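Mesa junto al muro de ladrillo: notas de montaje

25 de diciembre de 2022

Sigo con el rincón del muro de ladrillo visto. La mesa definitiva es la de tablero claro, tono menta muy pálido, con acabado brillante y borde redondeado. Descarté la Bemness mate por precio y por plazo de entrega. El brillo tiene un inconveniente conocido: refleja la luz en franjas verticales y obliga a limpiar con paño de microfibra, sin amoniaco.

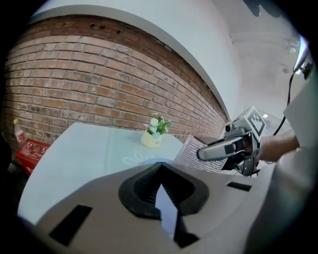

Para la decoración mantengo un solo elemento, una maceta pequeña de color crema, más ancha en la base que en la boca, lo que le da estabilidad. Flores blancas y azul pálido, verde en el centro. Va al fondo, del lado del ladrillo, y deja libre el resto del tablero.

Pendiente: sellar las juntas de mortero. En julio probé el producto de Zilham en 9 ladrillos y oscureció los más claros. Repetiré la prueba con la versión al agua, diluida, en una zona menos expuesta.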